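Progress report, Tunwood home food storage pilot
30/03/2024
Prepared by Vy Hà for the Clotent fund

You asked whether the pilot is on track. It is on schedule, and I am less sure that it is on track.

We signed up 300 households and 89 have sent back a full set of diaries. The plan called for far more by now. Govindasamy, our survey contractor, calls this "within the normal range" and I have asked them twice what range they mean. No answer yet.

**What the diaries say**

Households that got the storage guide report throwing out less fruit and salad. I would treat that with care. People were told what we hoped to find, and they filled in their own forms. In the 10 homes where we weighed the trash ourselves, the drop was small, and two homes threw out more than before.

**Spending**

We have used 40 percent of the grant. Printing ran over because the guide was redone after Vetelier changed the layout. I don't think the new layout is better – it moved the page on citrus to the back, and that was the page people asked about most.
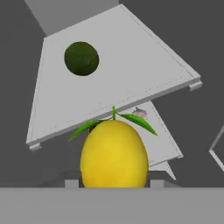 The advice on that page also needs another look. It says to keep limes and lemons in the fridge, yet most diary keepers left theirs out and used them up anyway. If the waste is really in bagged salad and bread, we are spending pages on the wrong food.

**Next steps**

- Weigh trash in more homes before September
- Get a written answer from Govindasamy on the return rate
- Hold the second print run until both are done

I would not release the next payment to Vetelier before then.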